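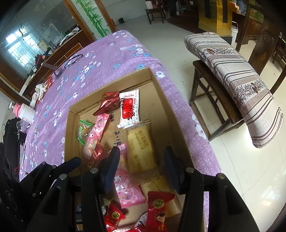

Gustel extending table by Kurkside, small size, oiled oak
Bought at Timmermans, 514 euro including the second leaf
In use for 13 months

I have postponed this review several times. Most reviews of tables are written in the first week, when the wood is still perfect and the buyer is still happy that the delivery men did not damage the door frame. A table must be judged after a winter and a summer, in my opinion, and also after a few dinners where people lean on it.

We are two adults and one child in an apartment where the kitchen and the dining corner share one room. Before the Gustel we had a round table from my wife's aunt, very pretty and very unpractical. Four persons could eat at it if nobody wanted a serving dish in the middle. I was looking for something that is small on a normal day and can become large on Sunday, when my parents in law come.

The Gustel is 119 cm long when it is closed. You pull on both short ends, the top opens in the middle, and one or two leaves go into the opening. With one leaf we sit comfortably with six. With both leaves we have been eight, and the people in the corners did complain a little, because the legs stay under the outer ends and somebody always has one between the knees.

Delivery and assembly

The table came in two packages. The total weight is 48 kg, and the largest part of it is the package with the top. Please do not try this alone on the stairs. Timmermans delivers to the front door of the building and not further, which is mentioned on the order form but in small letters. My neighbor Geert Van Damme helped me to carry it up, and he also had the good idea to open the boxes on the landing so we could bring the parts in one by one.

The instructions are drawings only, without words. For most steps this is enough. For step six it is not. In this step you must attach the runners on which the top is sliding, and the drawing shows the left and the right runner as if they are the same. They are different. The one with the small plastic stop must be on the window side, or whatever side you want the catch to be. I mounted them wrong, the top closed with a gap as wide as a pencil, and I had to take out all the screws again. The wood did not suffer, but my mood did.

All the screws were present, with two extra. The hex key in the bag is too short to work comfortably under the frame, so use your own if you have a longer one. The whole assembly took us one evening, with a pause for soup.

How it opens

This is the reason to buy this table and I am mostly satisfied. In the beginning the mechanism was stiff. I had to push with my hip on one end and pull with both hands on the other, and the legs were scratching the floor. I put felt under the legs and rubbed a candle on the runners, and after that it was much better. Now my wife opens it alone.

The leaves are stored separately. I find this the biggest weakness of the design. Other tables in this price have a leaf that folds away under the top. Here you have to find a place for two boards, and if you put them against a cold outside wall they can bend. Ours stand behind the bedroom door, wrapped in an old blanket. In November one of them was a little bit curved and did not want to go in on the pins. After two days lying flat under the bed it was straight again, but on that Sunday we had to eat in a tight formation.

There is a catch under the top that keeps the two halves together. Use it always. Without it the halves slowly move apart when a child climbs on the chair and pushes against the edge, and a line of crumbs collects in the opening. I clean it with the thin nozzle of the vacuum cleaner.

The surface

You can choose lacquered or oiled. The seller advised lacquered for a family. I wanted oiled, because a scratch can be repaired at home, and I still think it was the correct choice – but you must accept the work. In the first months we had rings from glasses, one mark from a teapot and a dark spot where a wet sponge was forgotten for a night. The rings and the teapot mark went away with fine sandpaper and new oil. The dark spot has become lighter but I can still find it.

I oil the top twice a year. It takes an hour, then it must dry overnight with the window open, and the smell stays in the room until the next day. The oil that Kurkside sells is good but expensive for such a small can. I changed to a normal hard wax oil from the paint shop and I see no difference in color.

On ordinary days we simply put a cloth on it. A thin cotton one slides too much on the oiled wood. A felt underlay solves this, and it also makes the room less noisy, which I did not expect. With the leaves in, you need a longer cloth or two that overlap, and here the unusual length of the Gustel is annoying, as the standard sizes are either too short or they hang almost on the floor.

Daily life

The table is used for everything. Breakfast, homework, the sewing machine, my tax papers, board games. In the closed position it is large enough for two of these things at the same time and never for three. The height is normal and our chairs with arms fit under it, but only just. Measure yours before you order, because the frame under the top is thicker than it looks on the website.

The edges are rounded and this I like very much. Our daughter has walked into the corner more than once and there were no tears. She also does her trading of sweets and stickers at this table, and I can report that sticker glue comes off oiled oak with a little bit of cooking oil and patience.

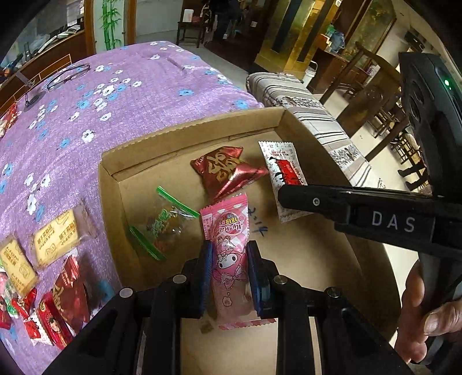
My Melody candy wrapper, pink with a checked top.

Stability is good when the table is closed. With one leaf I notice no difference. With both leaves there is some movement in the middle if you write or cut bread there, and the glasses make small waves. It is not dangerous, but for a table that is sold for eight persons I had hoped for a fifth leg, or at least a stronger rail. I have tightened the bolts of the legs three times in total. I recommend to do it after the first month and then when you oil the top.

Customer service

One of the felt caps for the pins was missing from the second leaf. I wrote to Kurkside and received a friendly answer the next morning, and then nothing for three weeks. After my second message the caps arrived in an envelope, five of them. So I am provided for the future.

What I would do differently

I would order only one leaf. The second one we have used four times, it costs money and space, and the table becomes less steady with it. I would also put the felt under the legs before the first evening. The scratches in our floor are from that evening.

For a small home with regular guests I can recommend the Gustel. If you have no dry place to keep the leaves flat, look for a model with storage inside, even if it is uglier. Four stars out of five. The missing star is for the drawing of step six and for the weak middle with both leaves in.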